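Second season at Brivumeo, and a few thoughts on the transfer window

The club put out its list of retained players in January, earlier than most years, and I have been meaning to write something about it since. For anyone new to the blog, Brivumeo play basketball in the regional league. I have had a season ticket since they moved into the hall on the Wimska road. I sit behind the away bench, so I tend to hear more of the visiting coach than our own.

The short version is that we keep 8 of the squad and lose both of our centres. One is going back to the Sauerland, where he grew up, to play closer to his family. The other has signed for Ciltitz, which hurts a bit more. They finished two places above us and they did not need another tall player. I don't blame him. Ciltitz train every evening and have a physio on the staff, and we have neither.

What worries me is rebounding. We were poor at it even with both of them available. In the home game against Ciltitz we were level going into the last quarter and then gave up 11 second-chance points before the end. I watched the recording again last week and the same thing kept happening. Our guards ran out for the fast break before anybody had the ball, and the centre was left on his own against three.

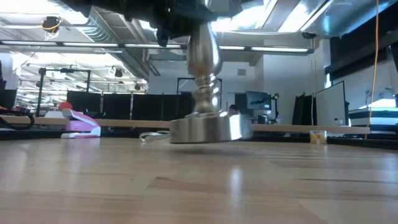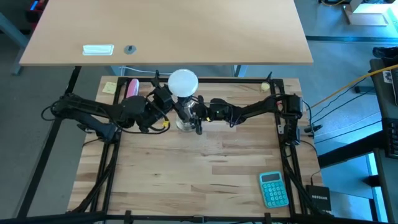 The coach said at the supporters' evening that he wants to play smaller and quicker next season. I can see the sense in that given who is left. The two young guards who came up from the juniors are both good passers, and the older of them can shoot from distance when he is given time. He rarely was. Too often the ball went inside on every possession and came back out with four seconds on the shot clock.

Playing small does mean everyone has to box out, including the guards, and it means more running. We faded badly in away games, especially the one at Wimska where we scored 44 in total and only a handful after the break. That was a long bus ride home. If fitness is not better by the autumn then the new style will look fine for a quarter and a half and then fall apart.

There is talk of one signing, a forward, but nothing has been confirmed and I have heard that sort of thing before. The budget is the same as last year. Season tickets are going up by 2 euros a game, and the bus to away matches is staying at the old price as long as it is at least half full.

I have renewed mine. The seat is the same one, and the view of the near basket is still blocked by the scorer's table when people stand up. I did ask about moving across to the other side but those rows are all taken by families of the juniors.

Pre-season starts with a friendly at home against Ciltitz, so we will see our old centre sooner than expected. I will try to write up that game properly, with the quarter scores this time, as a few of you asked for them.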